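The Murside Newsletter, July 3, 2024

SUMMER BEDS, AND WHAT ENDS UP ON THEM

Every year, once the nights get sticky, the woven mat comes out of the cupboard and goes over the bedsheet. It is cooler to lie on than cotton and it leaves a handsome pattern on one side of your face until lunch.

It is also the best folding surface in the house. A duvet swallows a sleeve. A mat stays flat and lets you see which leg of the trousers you are dealing with, and for that reason the mat at our place has been slept on rather less than it has been heaped with washing.

White cotton is the worst of it. Lay the thing out full length, pat the pockets down, pull the elastic straight at the cuffs, then fold one leg over the other. If there is a flap on the pocket, do the flap first. I have tried doing it last and had to start again.

Wipe the mat with a cloth wrung nearly dry, along the weave. Then leave it by an open window until evening and find somewhere else to put the trousers. In December it goes back behind the ironing board, rolled, never folded. 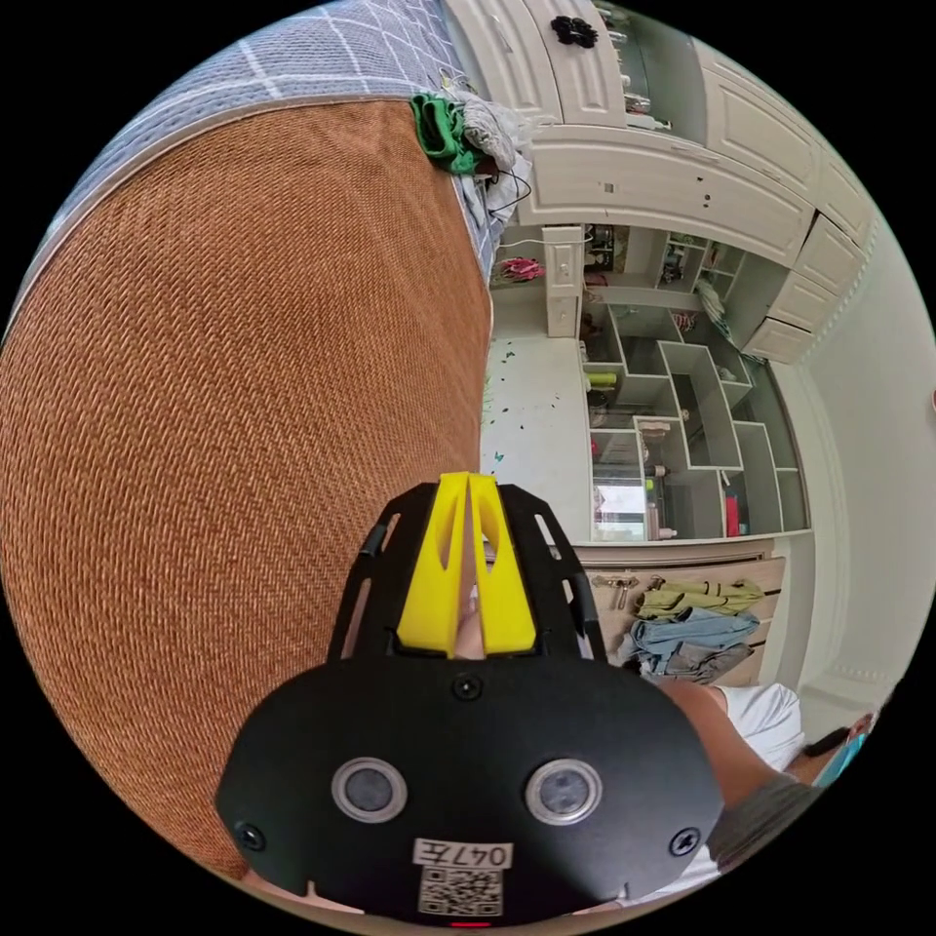
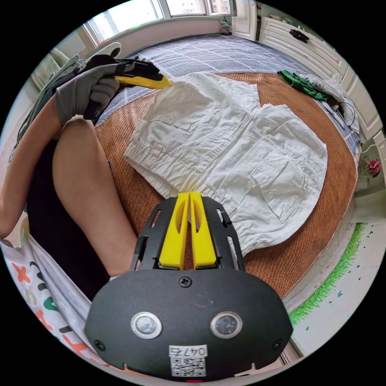 Kohei Fujimoto writes that he has kept his mat on the bed through 12 months of the year and regards the rest of us as soft, although he does concede that he sleeps in socks and that the corner nearest the radiator has begun to curl.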